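Flotbridge Brow Lamination Kit - User Guide
Reading time: 4 min

Section 2: Setting up and mixing
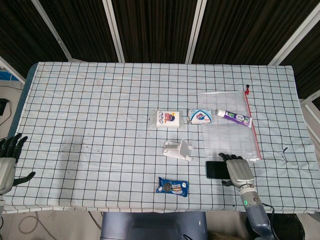
2.1 Before you start

1. Carry out a patch test behind the ear 2 days before treatment. Do not go ahead if there is redness or itching.
2. Remove all make-up from the brow area with an oil-free cleanser. Leave to dry fully.
3. Check the batch code on the sachet against the card. Codes below 3,000 use the older Stikska adhesive and need the separate Stikska leaflet.

CAUTION: Do not use on broken or sunburnt skin, or within 50 days of a brow tattoo.

2.2 Applying the lotions

1. Brush a thin layer of adhesive through the hairs and comb them upwards.
2. Apply Lotion 1 to the lower two thirds of the hairs. Keep it off the skin where possible.
3. Cover with film and set the timer. Fine hair needs 4 minutes - coarse hair may need longer, see table 3.
4. Wipe off with a dry pad. Do not rinse at this stage.
5. Apply Lotion 2 in the same way, for the same time.

NOTE: Lotions 1 and 2 have the same colour when squeezed out. Replace each cap before opening the next tube.

Tinting is covered in section 3. Use only Hailu cream tint with this kit.

Text: Lalit Sengar. Checked by Ravindra Sisodia, 4/20/22.

This site uses cookies to remember your settings. Accept | Manage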